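Budgeting for the robot that does the laundry
4/16/23

Hanne Rantala runs purchasing for Briltmont, a company that operates self-service and drop-off laundries. In January she signed for the company's first mobile manipulator, a two-armed machine on a wheeled base sold under the name Plavo. She had been working on the budget for 10 months by then.

"The price of the robot was the easy number," she says. "The vendor gives you that on the first call. Everything I got wrong was somewhere else."

Her first draft had one line for hardware and one for shipping. The version that was approved had 37 lines. Among the ones she added were floor work, spare gripper fingers, a second battery, network cabling, insurance, and paid hours for attendants who would have to stop what they were doing and help.

Those hours turned out to be the largest item after the robot itself. Briltmont set aside 223 of them for the first stage and used them all. Attendants sorted clothes, moved baskets and restarted tasks while the integrator, a small firm called Jasińska, taught the machine to load and unload.

"People hear the word automation and they take staff out of the budget in the same month," Rantala says. "I would put staff in. Take them out later if you can."

Santeri Nieminen, who manages the sites, was asked early on whether the washers should be replaced too. One proposal had new machines with doors that open on a signal from the robot. He turned it down.

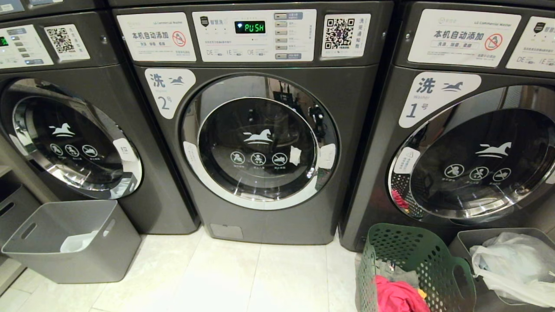

"We have front loaders with round doors, and they have years left in them," he says. "If the robot can't work with a normal door, I don't want the robot. I can't refit every shop to suit one piece of equipment."

Detergent was a different matter. Nieminen wanted washers that add it themselves, and he would tell anyone planning a similar purchase to check that first. Pouring liquid is slow to teach and messy to get wrong. A machine that doses on its own takes the whole step off the list.

Containers cost little and caused a lot of discussion. The shops had collected bins and baskets of different sizes over the years, some with cut-out handles and some without. Jasińska asked for a single model. Rantala priced 40 of them and then held the order.

"I asked them to try with what we had for a few weeks," she says. "Customers bring their own bags anyway. It has to cope with bags."

The order is still on hold.

She also looked at leasing. Eretti, a finance company, offered a term that covered the arm and the base but left out the grippers, which it classed as consumables. Rantala bought outright. She says she might lease the second one if the grippers are included and the service visits are written into the contract with a response time.

Whether there will be a second one is decided after the summer. Nieminen wants to see it through a full season of comforters first.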